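The Tea Towel Always Wins

Machines can weld a car and beat you at chess. Can one fold your washing yet?

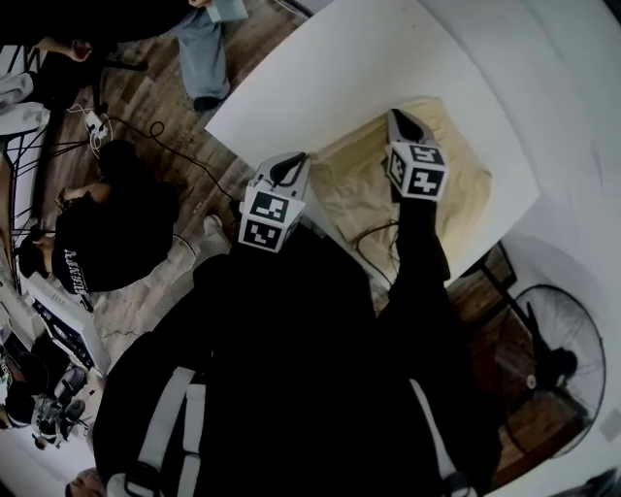
One cloth, two grippers: a lesson in housework, taught by hand.

The first electric dishwasher I ever met leaked on my shoes, and I have kept my hopes for household machinery low ever since. So when a start-up called Bevudow said it was close to a robot that could do "most of the laundry", I asked which part of the laundry it had left out. The folding, it said. Also the sorting, and anything with a hood.

People have wanted this for a long time. I own a housekeeping manual from 1893 whose author looks forward to the day when "the linen shall be managed by an engine". She gives it ten years. Everyone since has given it ten years too, and I see no reason to break with tradition.

The trouble is cloth. A tin of beans is the same shape whichever way you pick it up. A tea towel has no shape at all until you give it one, and it gives it back the moment you let go. You and I find a corner without thinking, mostly by feel, while listening to the radio. A machine has to be shown, and then shown again, and then shown with a different towel because the first one was blue.

Hence the present fashion for teaching by doing. A person takes hold of a pair of grippers, much like the ones the robot will have, and does the job with those instead of fingers. The movements are recorded and fed to the software. It is slow work. I had a go and took most of a morning over a heap of napkins my mother would have finished before the kettle boiled.

Plindeo, a rival firm with a nicer canteen, collected 1600 folds of a single hand towel before its robot managed one that I would have put in a cupboard. By November it was getting through a towel in 200 seconds. Then somebody brought in a fitted sheet, and there was a long silence.

The shop floor is further along, though it cheats. At the Paiva warehouse, robot arms put boxes into bigger boxes all night and never complain, but the boxes are all the same and the lighting is superb. Ask the same arms to hang up cardigans and they are as lost as any teenager. The Tristov hotel laundry, which handles 366 rooms, has a machine that irons sheets flat as paper. Two people still stand at the front of it, finding the corners.

Would I buy one? At the price of a small car, no. I might rent one for the socks.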